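[chores-and-machines] Re: So can they do the dishes yet or not?

From: Chukwuemeka Etim
To: chores-and-machines list
Date: 11 May 2018
Subject: Re: So can they do the dishes yet or not?
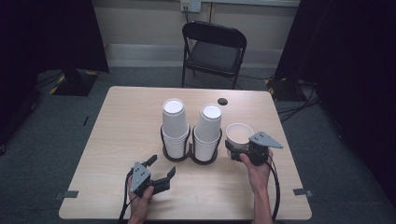
1. Cups, and why I keep going on about them

Elfriede, thank you for the long message, I read it twice on the train and wanted to answer it standing up! I'll quote the part I'm answering and leave the rest of the thread alone, it's getting deep.

Elfriede Brinkmann wrote:
> I have been reading this list since December and I still can't get a
> plain answer out of any of you. Every few weeks somebody posts that a
> machine has folded a towel or picked up a block, and everybody is
> delighted, and then I go into my kitchen and the dishes are where I
> left them. I ran a canteen for most of my working life. I'm not
> against machines. We had a dishwasher the size of a small car and I
> loved it. But somebody still had to scrape, load, unload, stack and
> carry, and wipe down after.
>
> So my question is a simple one. Which of those jobs can a machine do
> today, in a room it hasn't been built into? If the answer is "none,"
> please say so and I'll go on reading for fun. If the answer is "the
> stacking," then I'd like to know what kind of stacking, because
> there is stacking and there is stacking. Paper cups alone used to
> drive my new people crazy. They stick.
>
> Also, would someone tell me why it's always two fingers? I have ten
> and I use most of them.
>
> Elfriede

They stick! Yes! I laughed out loud at that, because it's what I've spent my spring on. Paper cups, two stacks of them in a ring holder, one cup standing off to the side, and a pair of hand-held grippers. One person, two grippers, and the rule that your own fingers never touch a cup. If a person can't do a chore comfortably through a pair of simple jaws, I don't see much hope for a machine with the same jaws, and if a person can, then at least we know the hardware isn't what's stopping us. The rest is seeing and deciding, and that part is moving fast.

So let me try to give you the plain answer you asked for. It's my answer, other people on here will have theirs (Lutz, I can hear you typing).

2. What can be done today, in a room nobody rebuilt

Picking up one cup that stands alone, with space around it, on a plain table: yes. I'd call that done. It's been done for years in labs and it works with different cups, different tables and decent light. Move the cup a hand's width and a good system will still find it.

Setting a cup down: mostly yes. People forget this is a separate job. Letting go is harder than it sounds when the thing weighs next to nothing. A paper cup will ride along with a rubbery finger for a moment after you open up, and then it tips. You slow down, open a little, wait, open the rest. I had to learn that myself with the grippers on my hands, and I'm a grown man who has put down a lot of cups.

Putting a cup onto a stack: sometimes. It depends a lot on what is holding the stack. A ring holder is a kindness because the stack can't wander off when you bump it. Take the holder away and you need the other hand to steady the pile, and now you have two arms that must agree on something, and that's where a lot of the nice demos quietly stop.

Taking exactly one cup off a nested stack: not reliably, no. You get one, or you get two and don't know it, or you squeeze the rim out of shape and get none and a ruined cup. A person feels the second cup coming along. You give it a twist or a little shake and it drops back. Your new people in the canteen went crazy over it and they had a lifetime of hands behind them, so I'm not ashamed on behalf of the machines.

Scraping plates, loading racks with mixed dishes, wiping down: I've seen each of these done once, slowly, with somebody standing next to the off switch. I wouldn't count them.

3. Why two fingers

This is a great question and I wish more people asked it. The short answer is that two fingers can be built cheaply, they don't break much, and it's easy to say what they are doing: open, closed, or somewhere in between. A hand with five fingers has so many joints that teaching it to do anything takes ages, and half of the time one of the joints is out for repair.

The better answer is that two fingers turn out to be enough for more chores than you'd guess, as long as you have two pairs. Try it tonight with kitchen tongs, one in each hand. You can carry a cup, turn one over (pass it from tongs to tongs), drop a lid on a pot, pull a towel straight. You can't button a shirt. You'll have a miserable time with a twist tie. My neighbor Bastian tried peeling a boiled egg and we don't talk about it anymore.

What you lose is the feel. With tongs you still get some of it through the metal. With a motor closing the jaws you get almost none unless you add a sensor, and the sensors are getting better but they wear out where they rub. I think this is where the next real progress comes from, more than from cleverer software. I've been wrong before!

4. My own numbers, since somebody will ask

I did 100 tries at the "take one off the top" job, wearing the grippers, no hurry. I got a clean single cup 80 times. That's me, a person, with a person's eyes and a person's brain, and the only handicap was the jaws. With my bare fingers I never miss, or I miss so rarely that I've never thought about it. So one time in five the jaws beat me, and no amount of clever software is going to do better than that with this exact pair unless it finds a trick I didn't.

And there are tricks. By the end I'd found that a light pinch low on the cup, with a small tilt, works much better than going straight for the rim. I went in thinking the rim was the obvious handle. It's the worst place, it's where all the other rims are! If I did the whole series over I'm sure I'd come out ahead of 80, which is a nice problem to have because it means the task can be learned.

The single upright cup gave me no trouble at all. Close the jaw on the side, gently, lift. I mention it because when you read that a machine "handles paper cups," you should ask which of the two they mean. There's a world between them.

5. Shop floor versus kitchen

Lutz Ostermann made the point a few weeks back that all this was solved in factories long ago, and he's right, in factories. A packing line that sells cups in sleeves doesn't have anybody pulling them apart by hand. The cups come at the same angle, at the same spot, in the same order, and a puff of air or a screw feeder separates them. There's nothing to see and nothing to decide. Andura has a line like that and Jörg Ehlers was good enough to walk me along it. It's gorgeous. It's also bolted to the floor and does one size of cup, and if you handed it a teacup it would make crumbs.

Your canteen, Elfriede, sits in between, and I think that's where we'll see it first. You had the same trays, the same cups, the same counter every day, and people who knew the routine and could step in when something jammed. A machine that refills cup holders between rushes, slowly, and calls for help when it picks up two? I'd believe that within a few years. A private kitchen is much harder, because every one is different and the owner moves the colander.

Jörg, by the way, disagrees with me and thinks hospitals will come before canteens. I'd love to see him write that up for the list. (Jörg, this is me asking in public.)

6. What I'd like from all of you

If anyone has a pair of simple grippers, hand-held or on arms, please try a nested stack and post what you get. Any brand of cup. Say whether the stack was in a holder or free on the table, whether you went for the rim or lower down, and what you counted as a failure. I counted a double as a failure even when the second cup fell off on the way over. You may want to be kinder to yourself.

I'd also like to hear from people who do this work for a living and have never touched a robot. How do you get two stuck cups apart when your other hand is full? I've had "bite it" from one person, and I'm hoping for something more sanitary.

And Elfriede, one question back to you. When you trained new people on the counter, did you show them how to take a cup, with words, or did you only let them stand next to somebody who was good at it? I'm asking for a real reason. Half the folks I talk to want to write rules for the machine and the other half want it to learn from watching somebody do it over and over, and I'd bet you've seen both approaches tried on people.

So, plain answer, as promised: today the machine can pick up your one clean cup and put it back down. It can sometimes add it to the stack. You're still doing the dishes. Please keep reading anyway, I think it's the most exciting time there has been for this stuff, and your messages are the best thing on the list.

Chukwuemeka

P.S. Whoever asked about the Plallow meetup, I'm going, and I have room for two in the car if you don't mind sitting next to a box of cups.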